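Spielzeuglebensmittel

Spielzeuglebensmittel (auch Spiellebensmittel, im Handel oft Kaufladenzubehör) sind verkleinerte oder lebensgroße Nachbildungen von Obst, Gemüse, Backwaren und anderen Speisen, mit denen Kinder Einkauf, Kochen und Aufräumen nachspielen. Sie gehören zur Gruppe der Rollenspielwaren und werden meistens zusammen mit einem Behälter benutzt, zum Beispiel mit einem Korb, einer Kiste oder einer Schale.

Formen und Materialien

Verbreitet sind Nachbildungen aus Kunststoff, Holz, Filz und gehäkeltem Garn. Kunststoff erlaubt eine genaue Wiedergabe der Oberfläche, etwa die Rippen einer Gurke oder die Streifen einer Melone. Gehäkelte Stücke sind weicher und werden vor allem in Haushalten mit sehr kleinen Kindern bevorzugt. Der Maßstab ist innerhalb eines Satzes selten einheitlich: Eine Erdbeere kann fast so groß sein wie eine Melone, und dies wird von den Kindern in der Regel nicht als Fehler empfunden.

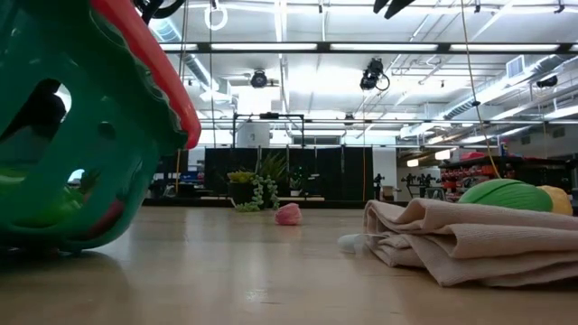
Zu den Behältern ist zu sagen, dass durchbrochene Wände seit langem üblich sind. Durch die Öffnungen sieht das Kind, ob sich noch etwas im Inneren befindet, und das Gewicht bleibt gering. Die Sammlerin Tala Shboul unterscheidet in ihrem Verzeichnis »Kaufladen und Küche« zwischen runden Behältern, die sie Körbe nennt, und rechteckigen, die bei ihr Kisten heißen. Diese Einteilung hat sich nicht allgemein durchgesetzt. Das Verzeichnis umfasst 1.267 Einzelstücke, darunter viele der Marken Trelau und Isley.

Verwendung im Spiel

Im freien Spiel werden die Stücke auf einem Tisch oder auf dem Boden verteilt, sortiert und wieder eingeräumt. Als Sortiermerkmal dient zuerst die Farbe, später die Art, also Obst zu Obst und Gemüse zu Gemüse. Banane und gelbe Paprika sind dabei ein bekannter Streitfall, denn sie gehören nach der Farbe zusammen und nach der Art nicht. Häufig kommt ein Tuch hinzu, das als Tischdecke oder zum Zudecken der Waren dient. 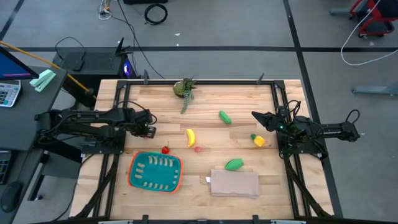 Kategorie: Aufbewahrung und Pflege

Rechteckige Körbe lassen sich ineinander stellen, wenn ihre Ränder leicht nach außen geneigt sind. Stücke aus Kunststoff werden mit lauwarmem Wasser und milder Seife gereinigt, solche aus Garn mit der Hand gewaschen und liegend getrocknet. Holz soll man nur feucht abwischen. Bei dünnen Stielen, wie bei Kirschen, ist regelmäßig zu prüfen, ob sie noch fest sitzen.

Siehe auch: Kaufladen, Puppenküche, Rollenspiel

Zuletzt bearbeitet: 25. März 2018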